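The Pamstead slice is a no-bake biscuit slice of crushed plain biscuits, condensed milk, butter and lemon rind, topped with hard icing. It takes its name from the town of Pamstead, which has never agreed on how thick the icing should be.

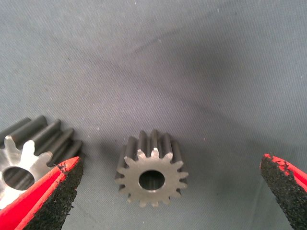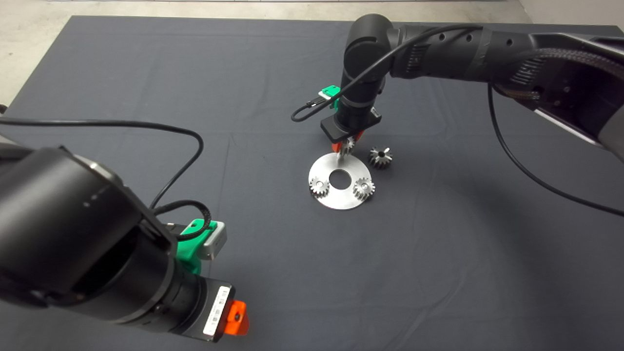 Chaiwat Khunthong puts the origin in the church hall kitchen and dismisses the rival claim of the Pastico bakery, which he says only ever made the thing wider and charged more for it. Pastico's recipe calls for 229 grams of biscuits and chills for seven hours — a precision not matched elsewhere in the literature, most of which is handwritten and stuck to a fridge.

Coconut is the main point of dispute. The older versions leave it out, while the Lenz variation uses enough to alter the colour and, according to its critics, the flavour of everything else in the tin. The slice is cut into fingers in Pamstead and squares everywhere else.

See also: Hedgehog slice; Lemon slice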